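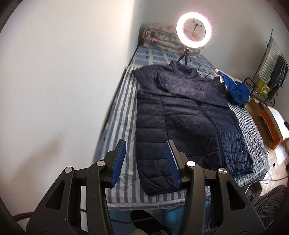

Fig. 1. Hand-held two-finger gripper at a folding task: quilted jacket laid flat on a bed, one sleeve across the chest.

Unit 6: Planning and costing a small handling project
Handout to go with the lecture of 11th March
Course tutor: Gerd Böttcher

What the unit covers
You will draw up an equipment plan for a project that collects garment-folding work by hand-held gripper and later moves the same task to a fixed arm. The client is Anghel, a laundry service in Visville. The plan is two pages and a cost sheet. It is marked on whether someone else could place the orders from it.

6.1 Start from the task
Write down the garment, the surface it lies on and the moves needed before you open a catalogue. A padded jacket is thick, slides on itself and has a collar and a zip that get in the way of a clean fold. Finger opening and pad surface matter more than lifting force for this work. The pads in Fig. 1 are ridged. Ask any supplier what a replacement pair costs and how long it takes to arrive. Pads are a running cost and go on the second half of the sheet.

6.2 One-off costs
Figures are in pounds, before tax, from the quotes used in the lecture.
Hand-held gripper, complete: 600
Mounting plate, cabling and controller for the fixed stage: 1,052
Both are for one station. If you plan two stations, do not simply double the total — the controller can serve two grippers, and the quote from Cistatard splits it out on the second page.
The arm is not in these figures. Anghel will hire it, and the hire goes under running costs.

6.3 Running costs
Pads, spare screws, lamp replacements, storage for recordings, arm hire and the operator's time. Operator time is the largest line in almost every plan handed in for this unit, and the one most often left out. Last November the Nidamcombe group allowed 17 hours for set-up and used all of them before the first full session.

6.4 Room and power
Most of this work is done in ordinary rooms. Check the following on a visit:
Number of sockets and where the leads will run
Light, both daylight and lamps, at the times you plan to work
Height of the work surface
Clear floor on at least one side
A lamp stood on the work surface takes up folding space. Allow for it when you measure.

6.5 Contingency
Rogério Peixoto's guest lecture gave a ceiling of 2,738 for the whole first stage. Work to that. Show contingency as its own line and say what it is for. A plan that spends the full ceiling on hardware will be sent back.

To hand in
Plan, cost sheet and copies of any quotes, stapled in that order. Put your group number on every page.

Reading for next time: section 7, hire agreements and insurance.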